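3.2 Workshop build and tabletop task

The two-arm platform was assembled over one winter in Skisov, a shared workshop where members rent floor space by the month. Work started in February with the torso and the shoulder mounts, and the arms were fitted once the mounts had been shimmed level. All of the wiring was done on site with hand tools. The total cost of parts added up to 2,430 dollars, not counting the arms, which were bought used as a matched pair.

Each arm ends in a black multi-fingered gripper, with a white sensor module on top of the wrist. We left the wrist cable outside the arm in a wide loop (Figure 2). An earlier layout held it tight against the forearm, and the connector worked free whenever the wrist turned past 82 degrees. The loop takes up more room, and the motion planner, Tuvero, has to treat it as part of the arm — a fixed margin on the outer side of each forearm was enough for this.

The task used for tuning was moving a plush toy onto a plate. Soft toys are hard to grasp in a repeatable way, as the fabric gives before the fingers meet any real resistance. We set the closing force by hand, starting low and raising it until the toy could be lifted without slipping. The plate has a black rim on a white table, and the rim gave the vision code a clear edge to find. Plain white plates tried before it were often missed under the workshop lights.

Boglárka Hegedűs ran the tuning sessions and kept the log. Of the 82 logged attempts, 71 ended with the toy fully on the plate. Most of the failures came from the toy turning in the grip during the lift, so that it came down on the rim and rolled off. Later sessions used a slower lift and a short pause before release.

Figure 2. The two arms at the worktable, with a lavender plush toy and a black-rimmed plate between them.

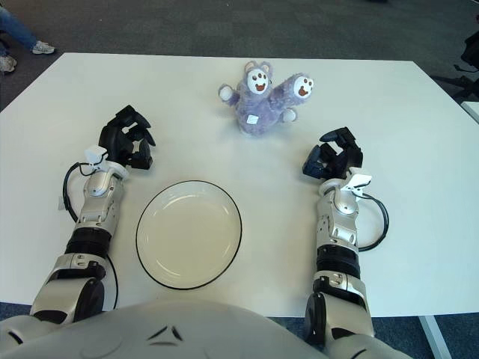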